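Dultarow manipulation stack – pre-release inspection checklist, simulation stage
Release branch: September
Scope: perception, planner, controller, logging. Hardware checks are on a separate sheet.
Status codes: OK, OK with comment, FAIL, N/A

Section 1. Scene and configuration

1.1 Scene file loads with no missing assets. OK.

1.2 Scene hash in the run log matches the hash in the release manifest. OK.

1.3 Random seed written to the log before the first physics step. OK with comment. The seed is written, but the line comes after the asset loader output and is easy to miss. Move it to the header block.

1.4 Collision meshes present for all graspable objects. OK with comment. The translucent cube and the clear rod both load with collision geometry. The visual mesh and collision mesh for the rod have different origins. The offset is small and has been logged as a defect against the asset, to be fixed before the next branch.

1.5 Both arms included in the self-collision matrix. OK.

1.6 Joint limits read from the robot description, with no local overrides. FAIL at first pass. An override for the left wrist was found in the Foda planner configuration, left over from an earlier test. Removed and rerun. Now OK.

Section 2. Perception

2.1 Camera extrinsics loaded from the calibration file and not from defaults. OK.

2.2 Wide view checked for tilt. The body camera may sit at any roll angle, so the surface estimator must get its up direction from the robot state and must not assume level walls. OK.

2.3 Counter plane found and stable over 700 consecutive frames. OK. No dropouts.

2.4 Wall pictures and tile lines rejected as object candidates. OK with comment. The multicoloured painting on the back wall produced short-lived detections until the workspace mask was applied. The mask must be on by default.

2.5 Each object on the counter has one track and one only. OK with comment. The spoon and the cube lie close together and were merged into one track at the old cluster distance. Split correctly after the distance was reduced.

2.6 Transparent objects. FAIL. The clear rod near the right gripper was missed by the depth channel. The colour channel picked it up at low confidence. Treat the area as occupied until the classifier is retrained.
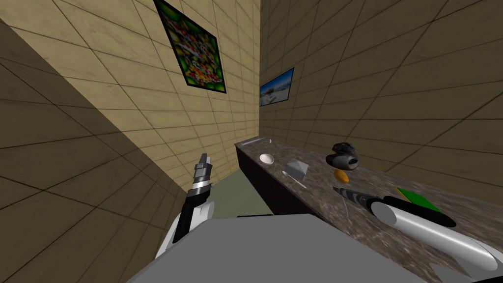

Þórarinsdóttir: I don't agree that 2.6 should block the release. The planner already inflates unknown space, and marking the area as occupied costs us reach on the right side. Could it be downgraded to OK with comment, provided the inflation setting is locked?

Response to the above: not accepted for this branch. Inflation applies to unknown voxels. A missed transparent object is reported as free space, so the inflation layer never sees it. If the depth channel is changed to return unknown for low-confidence pixels, 2.6 can be reviewed again.

Section 3. Motion planning

3.1 Planner returns a result or a clear failure code within the time budget. OK.

3.2 211 planning requests replayed from the regression set. OK with comment. All returned, but 10 hit the fallback planner. The fallback is allowed, though it must raise a warning and at present it logs at debug level. Change the log level.

3.3 Arms do not share a swept volume unless the task is flagged as bimanual. OK.

3.4 Clearance to the cabinet front kept during approach moves. OK. Check again if the base position is changed.

3.5 Held object added to the collision model before the first motion after grasp. OK for compact objects. See 4.4 for long thin ones.

3.6 Plan is thrown away if the scene changes between planning and execution. OK with comment. The check compares object poses only. It should also compare the object list, or a newly found item will not trigger a replan.

Section 4. Gripper and close-range control

4.1 Open and close commands acknowledged by the controller. OK.

4.2 Finger gap reported by the driver matches the gap in the rendered model. OK. Compare with the fingers open first, then at half travel.

4.3 Wrist camera transform confirmed. Use the close overhead view with both fingertips showing at the bottom of the image. The palm edge must be horizontal. A tilted edge means the camera mount frame has been rotated in the description file.

4.4 Thin rod segmentation at close range. OK with comment. The dark marble has pale veins, and near the upper end of the rod one vein runs almost parallel to it. Edge-only segmentation is not reliable on this surface. Require agreement with the known rod model before the length estimate is passed to the planner.

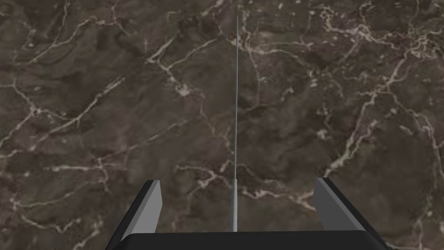

The length estimate must also allow for foreshortening. The Itari pose module corrects for this when it has a valid surface normal, but it falls back to raw pixel length when the normal is missing and gives no warning. Until that is fixed, a missing normal is to be treated as a failed estimate.

4.5 Controller stops on loss of perception input. OK. Stop triggered after 21 ms with the input stream cut by hand.

4.6 Force limit active in simulation as well as on hardware. OK with comment. The limit is active, but the simulated contact stiffness is higher than it should be and causes early trips. Do not raise the limit to hide this – correct the stiffness.

4.7 Gripper state survives a controller restart. FAIL. After a restart the state is reported as closed whatever the finger position. Driver must read the position before publishing a state.

Section 5. Logging and tooling

5.1 Body view and wrist view share one clock. OK.

5.2 Replay tool opens logs from the previous branch. OK.

5.3 Failure codes in the log match the published list. OK with comment. Two codes are used by the planner and missing from the list. Add them.

5.4 Disk-full condition handled without stopping the control loop. N/A in this run. To be tested on the bench machine.

Open items before sign-off: 2.6, 4.7, and the warning for missing normals under 4.4. Rerun all of section 4 after the driver change, including items already marked OK. Updated results to be attached by Friday.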